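Search Tridham Arts Monthly... Go

I had been standing in the slush outside the Borby Theater for the better part of an hour when the doors finally opened, and I'd have stood there for another! Sandrine Millet hadn't played Tridham in four years, and the line (all 300 of us, stamping our boots) was already humming her old songs.

She came on with just a piano and her longtime drummer, Panasiuk, and opened with "Betetti," the slow one, which she used to save for last. 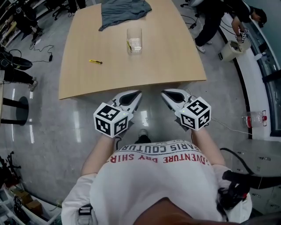
By the third number she had kicked off her shoes and was telling us about the January she spent rewriting the whole record at her mother's kitchen table, a story that wandered all over the place and made everybody laugh anyway.

Then came the encores, three of them, the last sung without a microphone while the balcony kept time on the railing. I walked home with it still in my head.

We use cookies to improve your visit. Accept | Learn more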